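4. Recording demonstrations for the desktop tower task

This chapter is for the person who operates the arm and for the person who prepares the table. It assumes that the arm is already calibrated (chapter 2) and that the Rurkurero recorder runs on the control computer without error messages (chapter 3). If one of these is not true, please go back and finish it first. Data recorded with a wrong calibration cannot be repaired later, we have tried.

Revision of Dec 12, 2020. Changes are in 4.2 and 4.5. Questions go to Musyoka Makokha.

4.1 What is one episode

One episode is one complete handling of one part, from the rest position of the arm back to the rest position of the arm. There are three part types in this task:

CPU: from the recess of the fixture plate to the open socket
MEM: memory module from the long slot of the plate to a free memory slot
HDD: hard drive in its blue caddy, between the holder on the plate and the drive bay

Do not mix two part types inside one episode. The learning program, Brodomo, reads the part code from the episode name and gives the same code to every frame. If you record CPU and MEM together, half of the frames get the wrong code.

An episode for the HDD can go in both directions. Use the code HDD-IN for putting the drive into the bay and HDD-OUT for taking it out. The other two parts are recorded only in the direction "in".

4.2 Preparing the table

1. Lay the tower on its side on the slotted aluminum table, with the open side up. The side panel must be fully removed and stored away from the table.

2. Turn the case so that the power supply is at the far side from the fixed camera and the bottom panel of the case is toward the camera.

3. Push the case against the stops and fix it. Try to move it with your hand. It should not move.

4. Put the gray fixture plate to the left of the case, seen from the fixed camera. The recess for the CPU and the long slot for the memory module must be reachable without the arm passing over the power supply.

5. Lift the retention bracket of the CPU socket to the open position. Leave it open also when you record only MEM or HDD. In the earlier version of this guide the bracket was closed for these parts, and the picture of the board was then different from task to task. We want it the same.

6. Place the CPU in its recess, and the memory module in its slot on the plate.

7. Place the hard drive in the upright holder, or leave it in the bay if you begin with HDD-OUT.

8. Look at the cables inside the case. They may lie in any natural way, but no cable may lie over the CPU socket or over the memory slot that you will use.

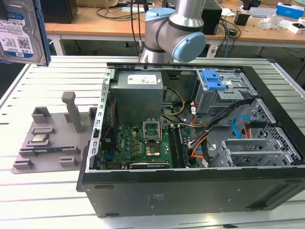
Figure 4-1. Table from the fixed camera. The socket is open, and the CPU is in the recess of the plate.

Note: The bench behind the table is visible to the fixed camera. You do not have to clean it before each session. Some variation in the background is useful for the training. But do not put there a second hard drive or any part which has the same shape as the parts of the task.

Caution: The edges inside the case are sharp, in particular near the drive cage and the rear panel with the slots. Wear thin gloves when you work with your hands inside.

Caution: The case must be disconnected from the wall outlet during all of this work. Take the power cord off the table completely. It is not sufficient to use the switch.

4.3 Checking the cameras

Two views are recorded at the same time: the fixed camera and the wrist camera. Do this check at the start of the session and again after every break.

1. Open the preview in Rurkurero. Both windows must show a moving picture. Wave your hand in front of each camera and look if the correct window reacts. It happened that the two names were exchanged, and the program does not warn you.

2. In the fixed view, check that the complete fixture plate and the complete opening of the case are inside the picture.

3. Move the arm to the "inspect" position above the case. In the wrist view you should see both finger plates of the gripper in the lower part, and the inside of the case behind them.

4. Look for bright reflections on the metal parts, for example on the drive bay rail or on the socket bracket. If a reflection hides the place where the part must go, turn the table lamp. Do not turn the camera.

5. Press "Lock exposure" for both cameras. From now the brightness must stay the same until the end of the session. If someone opens the blinds, unlock, wait until the picture is stable, and lock again.

6. Write the time of the check in the session sheet.

Note: The wrist camera sees the work from very near and the parts fill a large area of the view. A small amount of dust on the lens becomes visible as a soft spot, mostly in the dark areas of the gripper. Clean with the dry cloth only.

4.4 Recording an episode

1. Enter the episode name: part code, operator code, running number. Use the form MEM-mk-07. Do not use spaces.

2. Bring the arm to the rest position and open the gripper.

3. Press "Record". Wait until the red mark is steady in both windows, then wait two seconds more. The still period at the beginning is necessary for the alignment of the two videos.

4. Guide the arm to the part. Move with normal, even speed. Very slow demonstrations are not better for the learning, because the robot will then learn to hesitate.

5. Close the gripper on the part. For the CPU, hold it by two opposite edges. For the memory module, hold it near the middle. For the drive, hold the caddy and keep the finger plates away from the circuit board and from the pin connectors.

6. Lift the part straight up before you move to the side.

7. Approach the target from above. If the position is not good, go up a little and correct it there. A correction like this one is welcome in the data. Do not correct by pushing against the metal.

8. Release the part, move the gripper up until it is free of the case, and return to the rest position.

9. Wait two seconds again and press "Stop".

10. Select the result: GOOD, PARTIAL or FAILED. See 4.5.

Special points for the hard drive

The drive is the most difficult of the three, mainly on account of the cables. The power connector with its colored wires and the flat blue data cable come very near to the path of the gripper. Before HDD-OUT, look in the wrist view and decide on which side of the cables you will enter. Enter on the same side for the whole set. When one operator enters sometimes from the left and sometimes from the right, Brodomo makes an average of both and the gripper goes into the cables.

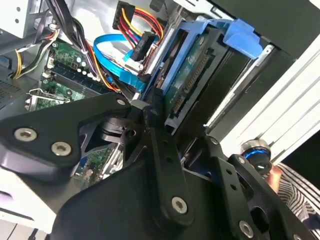
Figure 4-2. Wrist camera near the drive. Note how close the wires are to the gripper.

If a wire comes between the finger plates, do not close the gripper. Open it, go up, and continue the same episode. If the wire is already clamped, press "Stop", select FAILED, and free the wire by hand after the arm is in hold mode.

Caution: Put your hand into the case only when the status lamp shows hold mode. The person at the control computer must say "hold" aloud and the other person must repeat it.

4.5 Judging and naming the result

GOOD: The part is in its target, it is seated completely, and no other part was moved.

PARTIAL: The part is at its target but is not seated completely. For example, the memory module stands in the slot with one end high, or the drive is in the bay but tilted.

FAILED: The part fell, or the target was not reached, or a cable was clamped.

Keep all three. Please do not delete FAILED episodes to make your list look nice. The program Flultska, which checks the result after each trial, is trained with exactly these episodes and we have too few of them. Delete an episode only when the recording itself is broken, for example when one camera stopped.

If you are not sure between GOOD and PARTIAL, select PARTIAL and write one sentence in the comment field. The comment is read by a person, so you can write it in your own words.

4.6 Resetting between episodes

A complete set has 14 episodes of the same part code. Between the episodes the table must be returned to the start condition. Most bad sets come from a reset which was done too fast.

1. Set the arm to hold mode, with the gripper above the far edge of the case or higher.

2. Take the part from its target and put it back to the fixture plate. The CPU goes flat in the recess, in the same orientation as before. The memory module lies in the long slot. The drive stands upright in its holder, and the gray post stays next to it.

3. Check that the socket bracket is still lifted.

4. Look at the fixed view and compare it with the start picture of the set. The case and the plate must be at the same place. Small differences of the cables are allowed.
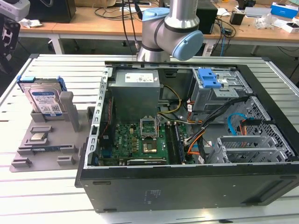
5. Remove your hands and tools from the table, then say "clear".

6. Release the hold mode and continue with step 1 of 4.4.

Note: After 12 episodes with the same CPU, inspect its edges and the contact area of the socket with the hand lens. If you see any damage, change the part and write the change in the session sheet.

4.7 End of the session

1. Stop Rurkurero with the menu, not by closing the window. The last episode is written to the disk only at this moment.

2. Copy the session folder to the Mwakyusa storage and wait for the message "copy verified".

3. Open the first and the last episode from the copy and play both views for a short time.

4. Sign the session sheet. The operator code on the sheet must be the same as in the episode names.

5. Leave the case and the plate fixed on the table if the next session uses the same task. Otherwise continue with chapter 5, Changing the task.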